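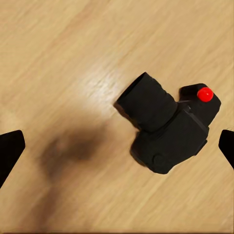
Oct 21, 2019

So I've finally made it to 11 kyu, and if you don't play Go that will mean nothing to you, and if you do play Go you'll be thinking "is that all?" I don't care! I've been stuck at 14 since before the summer and I'd started telling people I was happy there, like someone who's stopped looking for a bigger flat.

A few people have emailed asking how I got moving again (hello to the two of you who did it in the same week, do you know each other?) so I thought I'd write down what changed. I'm not a teacher and I still lose to a retired dentist every time I play him, so treat it as one person's notes.

The main thing was that I stopped playing on the big board for a while. I'd gone straight to 19x19 after learning the rules because that's what the "proper" players at the Plenata did, and I felt silly asking for the small one. Then in May I played Birthe Skov, who is miles stronger than me, and after she'd finished taking my whole left side off the board she asked, very kindly, how many 9x9 games I'd played. I said maybe a dozen. She just went "ah" and poured herself more tea.

I've now played 270 of them. Most were online, on my phone, on the tram, and an awful lot were bad. But on a board that small you can't wander off and start something else when a fight is going wrong, which was my whole style up to then. You've got to sit there and read it out. Can I cut here? If I cut, am I the one who ends up with no eyes? After a few weeks I could see a snapback coming without having to fall into it first, and ladders stopped being something I played out and hoped for.

Then I went back to 19x19 and was terrible at it for a fortnight. I'd forgotten there was such a thing as an opening. I played everything much too close together, all these cramped little groups hugging each other in one corner while the other player strolled round the rest of the board. Marwan Nimri said my games looked like I was trying to save on heating. But once that wore off I was winning fights I'd always lost before, and the rank came up fairly quickly.

The second thing is life and death problems, and yes, I know, everyone says that. I'd always done them wrong. I used to open a book of hard ones, stare at one, guess the first move, check the back, find that my guess was right and feel marvellous. Guessing the first move is useless if you don't know what comes after it! So I went back to the very easy ones, the sort you feel slightly insulted by, and did them in order with a rule that I wasn't allowed to turn to the answer until I'd read out every reply I could think of. The book has 300 and I've been through it 3 times. The third time I was doing a page over breakfast and still getting to work early.

Things I tried that did nothing for me: memorising corner sequences (I get to move six, my opponent plays something else, and I've no idea why it's wrong or how to punish it), watching professional games at double speed, and playing blitz late at night. Blitz late at night was really quite bad for me. I dropped two ranks in a week on Plamden and had to uninstall it until I calmed down.

Reviewing helped more, although I still don't like it. I keep it short. Straight after a game, before I look at what the computer thinks, I write down the one move I was least sure about and what I was afraid of. Then I look. About half the time the move was fine and the real disaster was something I'd played with total confidence twenty moves earlier, usually a forcing move I threw in just for the pleasure of being answered. I've a notebook full of "why did you play the atari" in increasingly cross handwriting.

I also had my first proper tournament, over in Dellasitz, which deserves its own post really. Short version: two wins, three losses, one of the losses on time because I forgot to press the clock and sat there feeling sorry for my opponent, who seemed to be thinking so hard. He did point it out in the end, but by then I had hardly anything left. Lovely man. We shared a table at lunch and he showed me where I could have lived in the corner anyway.

Next up is the endgame, which I've been ignoring completely. Birthe reckons I give away ten points a game by answering moves that don't need answering, and she's offered to go over a couple of my losses with me if I bring cake. If anyone has a book on it that starts from the beginning and doesn't assume I can count, leave me a comment. I'm back at the Plenata next week and I owe Marwan a rematch on the small board.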